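About Tovilar

Home | Programs | Admissions | Student Records | About

Tovilar is a private school that trains paralegals. We teach one certificate program, the Litigation Paralegal Certificate, and a set of short courses for people who already work in a law office. We do not grant degrees, and we are not a law school. Graduates of our certificate are not lawyers and may not give legal advice, represent clients or set fees. Applicants who want to sit for a bar exam need a different kind of school, and our admissions office will tell them so at the first interview.

The school is at 1816 Felitz Avenue, on the second floor of the Nyarko Building. The entrance is on the parking lot side. Office hours start at 8:30 a.m. on class days and the phone is answered until the evening section begins.

What the certificate covers

The program is built in 4 terms. The first term covers court structure, legal terms and citation form. The second covers civil procedure, with most of the class time spent on pleadings, service and the counting of deadlines. The third is legal research and writing. The last term is discovery and trial preparation, and it is taken together with the placement described further down.

Students take the terms in order. A student who fails a course may repeat it once, and the repeat must be finished before the next term's course in the same subject begins. Courses in other subjects can continue in the meantime.

Civil procedure is the course that students repeat most often. The usual cause is deadline counting: whether the day of the event is counted, what happens when the last day falls on a weekend or a court holiday, and how the method of service changes the result. We moved the first deadline exercise to the opening week of that term so that students who need more practice can be found early.

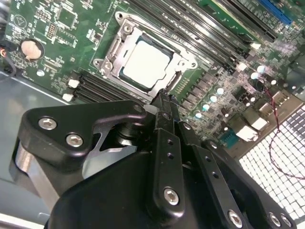

Each section has no more than 15 students. The limit applies to the day section and the evening section alike, and it is set by how much written work one instructor can mark and return within a week. When a section is full, applicants are placed on a waiting list in the order in which their files were completed. A file is complete when the school has the application form, the high school or college transcript, the writing sample and the signed disclosure sheet. Paying the application fee does not complete a file and does not hold a seat.

How we teach

Most of the work is done on case files. A case file is a folder of documents from a made-up lawsuit: the complaint, the answer, letters between counsel, medical or business records, and notes from the client meeting. Each student gets the same file and is asked to produce the same work product, such as an index of exhibits, a privilege log or a first draft of written discovery. The drafts are marked twice. The first marking is for accuracy against the record, and the second is for form.

Records in the files contain deliberate errors. Dates conflict, a middle initial changes, pages are out of order or numbered twice. Students are expected to report each one in a cover memo and to leave the source document as it is. Correcting the source is treated as a failing mark for that assignment, since a paralegal who alters a record in practice can do real damage to a case.

Research is taught in print first and then on screen. We know that most offices no longer keep a full set of printed reporters. Print is used for the opening weeks because the parts of a citation are easier to learn when the volume is on the table, and because students who begin with a search box tend to skip the index and the table of contents. After that, all research assignments are done in a paid database, with a log of the searches that were run.

The electronic records course

Discovery now means electronic records in nearly all of the matters our graduates work on. The course was once a single evening on email. It is now a full course in the last term. It covers preservation letters, custodians, file types, metadata, load files, production formats and the basic terms a paralegal will hear from a vendor or from an office's own technical staff. Students do not need a background in computing, but they do need to be able to read a data source questionnaire and see which answers are missing.
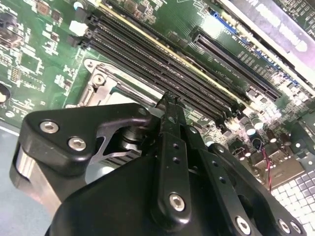 Memory slots on a green motherboard.

Review exercises are done in Foteck, a document review program that the school licenses for classroom use. Students learn to code documents for responsiveness and privilege, to apply redactions, to run a production set and to check it before it goes out. The check is graded on its own. It consists of comparing the page count against the log, opening a sample of redacted pages to see that the text beneath has been removed, and confirming that withheld documents have placeholders.

We teach the steps in a way that carries over to other review programs. Offices use what they use, and a certificate tied to one product would not be worth much. Graduates should expect a new employer to train them on its own system.

Placement

In the last term every student completes a supervised placement in a law office, a court clerk's office, a government agency or the legal department of a company. The school arranges the placement. Students who already work for a lawyer may ask to use their current job, provided that the duties are new ones and that the supervising lawyer signs the duty list.

Before a placement begins, each student fills out a conflict sheet listing past employers, close relatives who work in law, and any lawsuit in which the student has been a party or a witness. The host office decides whether there is a conflict. The school does not make that call, and it does not share one host's reasons with another.

Placement hours are logged daily. Logs give the type of task and the time spent, with no client names, case numbers or facts that would identify a matter. A log that contains client information is returned to the student and must be redone, and the host office is told.
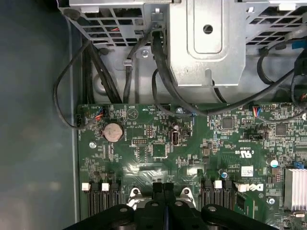
Hosts complete a short evaluation at the midpoint and another at the end. The form asks about accuracy, meeting of deadlines, handling of confidential material and written work. It does not ask for a letter grade. The instructor assigns the grade after reading both evaluations and meeting with the student.

Short courses

Short courses are open to working paralegals, legal assistants and court staff. Current subjects are deposition summaries, trial exhibits, and cite checking. Each course meets for 3 sessions, on Monday evenings, and carries a certificate of attendance. We do not claim that attendance will satisfy any outside continuing education rule. Students who need credit should ask the body that requires it before they register, and we will supply a course outline on request.

Short courses do not count toward the Litigation Paralegal Certificate. We are asked about this often enough that it is also printed on the registration form.

Who teaches

Courses in procedure, evidence and ethics are taught by licensed attorneys. Courses in drafting, file management and electronic records are taught by working paralegals with litigation experience. All instructors are part-time, and all of them practice or have practiced in the subject they teach. New instructors sit in on a full term of the course before they teach it. Course materials belong to the school and are reviewed between terms, with changes to court rules entered first.

Instructors do not give legal advice to students. This includes questions about leases, traffic tickets and family matters raised after class. A list of legal aid offices and referral services is kept at the front desk.
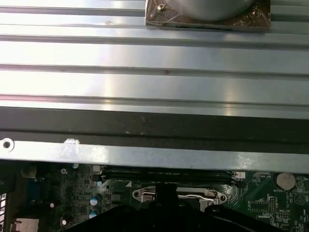
Ribbed metal panel.

Admission and transfer

Applicants must have a high school diploma or its equal and must submit a writing sample done at the school under supervision. The sample takes less than an hour. It is read for clear sentences and for whether the instructions were followed. No knowledge of law is expected.

Transfer credit is considered for the first-term courses only. Applicants should send a syllabus with the transcript, as a course title alone is not enough to compare content. We cannot promise that another school will accept our courses - that decision rests with the school receiving the student - and anyone planning to continue to a degree should get an answer from that school in writing before enrolling here.

Some employers and agencies run background checks on paralegals. The school does not run one for admission. A past conviction does not bar a student from the program, but it can limit the placements available, and we ask applicants with concerns to raise them with the placement office early.

Records and complaints

Transcripts are released only on a signed request from the student. Requests can be made at the front desk or by mail. Written student work is kept until the end of the term after the one in which it was graded, then shredded.

A complaint about a grade goes first to the instructor and then, in writing, to the program office. A complaint about anything else goes straight to the program office. The full procedure is in the student catalog, together with the refund schedule and the attendance policy. Where this page and the catalog differ, the catalog controls.

Contact

Tovilar
Nyarko Building, second floor
1816 Felitz Avenue

Questions about open seats: Admissions
Questions about hosting a student: Placement Office
Transcripts and enrollment letters: Student Records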